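Planning and paying for a two-arm folding station: your questions

We've been asked so many of the same things since the Rikidix kit went on the order list that it seemed kinder to put all the answers in one place. Pour yourself a tea, it's a longish read, and do write in if your question isn't here.

Do I really need two arms?

For clothes, I'd say yes, and I'd say it before you spend a penny. One arm can pick up a sock or drop a vest in a basket perfectly well, but a shirt has a body and sleeves and a collar that all want to go their own way, and you'll want a gripper on each side of it. If money is tight, please buy two modest arms before one grand one.
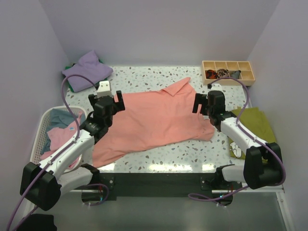

Lutz Kohlhase wrote in to say that he would still start with one arm, spend a few months learning how it behaves, and order the second when the first has earned its keep. I can see the sense in that, Lutz! My only worry is the table. If you go this way, buy the full-width mounting bar at the start, or you'll be paying for it twice.

How much table do I need?

More than the garment, is the short answer. Lay your biggest shirt out flat, sleeves and all, and then leave room for whatever else has to live up there: a basket on one side, finished folding at the back, perhaps a tray for the small bits. Mark it all out with tape on the kitchen floor first (we did, and the tape stayed down until June).

What does it cost, all in?

Our own Grundari station came to 2469 pounds for the arms, bar and table. On top of that we put by 200 for cables and brackets, and another 100 for clothes to practise on, which sounds silly until you've priced up a decent mix of shirts. Charity shops are your friend here. Get different colours and weights, and don't wash them all soft before you begin.

What gets forgotten in the budget?

Cables, every single time. Each arm needs a run with enough slack to let it reach and turn, and a way of keeping that slack off the work. Then there are walls. A plain pale surround on three sides makes for a much calmer background than a busy room, and it's cheap to do if you plan it along with the table and very fiddly afterwards. Lighting comes next. A shiny tabletop will throw your lamps straight back at you, so ask for a sample of the surface and try it under your own lights before you order. 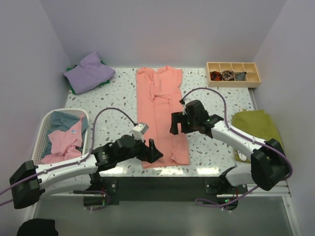 Could the whole lot be hired instead, a reader asked, and handed back if it didn't suit? Yes, Uddin will hire out a pair of arms with the bar, and they take them back in any month you like. The table and walls you'd still need to buy or build. We did the sums and hiring made sense for us up to 4 months, after which buying was the cheaper road.

How long should I allow for delivery?

Longer than the quote says, I'm afraid. Our table came weeks before the arms did and spent the time covered in seed trays. Try to have the bar and the table arrive together so you can check the fixings line up.

Will spare grippers fit from another maker?

Sometimes. Fleso sell a set of fingers that suit the Rikidix wrist, but you'll want to check the screw pattern against your own arm first, and ask them for the drawing. They're very good about sending it. I'd put one spare pair in the budget from the beginning.

Can I add a third arm later on?

You can if the bar has room for it, though do think about where it would reach from and what it would bump into. We haven't tried it ourselves, so if you have, please send us a note with your table measurements and we'll add them to this page.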